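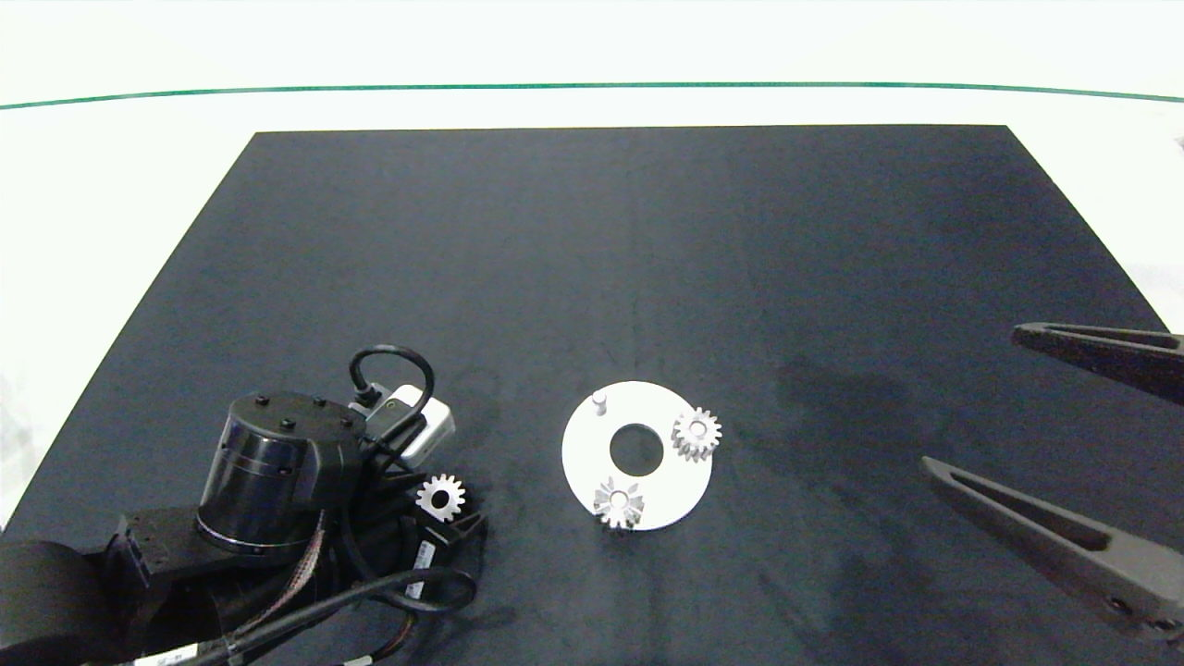
Base plate on the mat, two gears on it, the third lying to the left.

Trillineck gear set - parts and data card

3 min read

Trillineck is a small gear assembly: a round base plate with a hole through the middle, pins to carry the gears, and three spur gears of one pattern. This card covers the printed parts, how they go together and what is in the notes folder. It replaces the text file that came with the October upload.

## Parts

- 1 base plate, white, flat, with a centre hole
- 3 spur gears, white, fine teeth, plain bore
- pins, white, rounded at the top

Everything is printed in the same white filament. The gears are interchangeable. If you print your own, do the gears flat with no supports and clean the bore before you try a pin. A gear that has to be pushed hard will bind later on.

The older plate, Edo, has a smaller centre hole and its pins sit too close together for these gears. Don't mix the two. Vivel gears fit the pins but have coarser teeth and will not mesh.

## Layout

Work on a dark mat. White gears on a white tabletop are hard to find, and the teeth are hard to see. The mat should lie flat with the plate near the middle of it.

## Assembly

1. Put the plate down with the pins facing up.
2. Lower a gear on to the first pin and turn it once by hand.
3. Add the second gear. Turn it slightly as it goes down so the teeth meet.
4. Add the third in the same way.
5. Turn any gear a full turn. The others should follow without catching.

If the teeth clash, lift the last gear and try again one tooth round. Pressing down marks the edges of the teeth.

## Notes folder

There are 127 assembly records, one per line in `records.csv`. Of these, 106 ended with all the gears seated and turning. The rest are kept in, with a short remark in the last column - mostly a gear sitting high on its pin.

Columns are `id`, `plate`, `start_layout`, `seated`, `remark`. There are 16 start layouts, numbered from 1. Records marked `sung` in the plate column used the Sung reprint, which has the same dimensions but a rougher surface.

## Known problems

- Layout 10 was entered twice under different ids. Both are still there.
- Some remarks are in German.

## Contact

Timo Kröger looks after the part files and the records. Last edited March 2021.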